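Folding table, Hestden linen room

We moved the folding work out of the hallway in April and into the back room at Hestden. These pages show how the sorting is done now, for the people who bring clothes in and have asked where they go. Each household has a basket. Clothes are folded on the white table, put in the basket and carried to the Raju shelves by the door.

The table is kept clear apart from the basket being worked on – anything else ends up in the wrong pile.

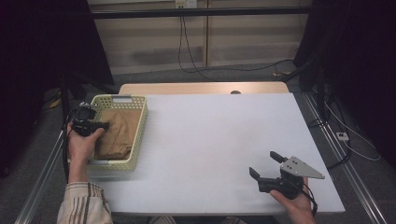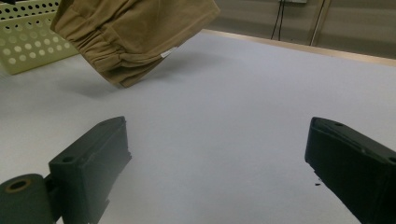

Tan clothing and a pale green basket on the white table.

Pants with a stretch waist are folded in half lengthwise first, then in thirds. Shirts go on top. Socks are paired and tucked down the side. A full basket should weigh no more than 7 pounds, or the handles get hard on the fingers.

We have 70 baskets in use and 4 spare. Name tags go on the handle, not on the clothes. If your basket comes back without its tag, bring it to the desk and Vimala Naidu will write a new one.

The Varkerdale pickup still runs as before. Bags left there are folded here the next morning.

Last updated: 25/05/2026

Comments

clundum_mary: Do the baskets go in the dishwasher? Mine has lint in all the little holes.

Vimala Naidu: We use a nail brush and warm water. I haven't tried the dishwasher.

Pete R: Still missing a gray sweater from April. I left a note at the desk.

joanf: Thirds works better than rolling for the stretch waist ones, thanks.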